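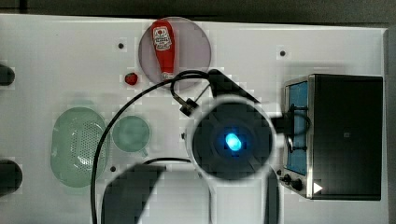 Werksbesuch bei Brolo: Spritzguss von Küchenartikeln

Der Rundgang am Standort Zamudio dauerte 2 Stunden und begann im Materiallager. Geführt hat Aurora Macedo, zuständig für die Verfahrenstechnik. Verarbeitet wird überwiegend Polypropylen, angeliefert als Granulat in Oktabins. Für die transluzenten Teller der Serie Groradlow kommt ein Random-Copolymer zum Einsatz, eingefärbt über Masterbatch direkt an der Maschine.

Halle 1: Spritzguss

Die besichtigte Anlage arbeitet mit 900 kN Schließkraft. Die Werkzeugtemperatur liegt bei 40 °C, geregelt über zwei getrennte Wasserkreise. Beim Farbwechsel von Mauve auf Mintgrün wird der Zylinder mit naturfarbenem Material gespült, der Ausschuss geht in die Mühle. Mahlgut wird nur bei deckend eingefärbten Artikeln zugegeben.

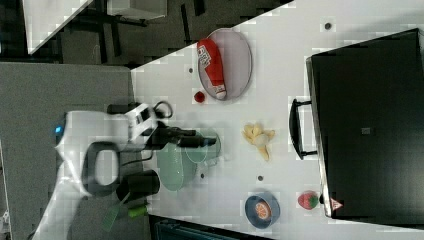

Die Wandstärke am Tellerrand ist der kritische Punkt. Zu kurze Nachdruckzeit führt zu Einfallstellen, zu lange zu Verzug nach dem Entformen. Geprüft wird eine Stichprobe pro 2.000 Teile, mit Messuhr und Planplatte.

Halle 2: Werkzeugbau

Die Formen stammen von Grullevmont, Wartung und kleinere Reparaturen erfolgen im Haus. Ein Siebwerkzeug lag zerlegt auf der Bank, die Lochstifte sind einzeln tauschbar. Zur Standzeit der Stifte gab es keine Angaben. Fotografieren war in beiden Hallen nicht gestattet.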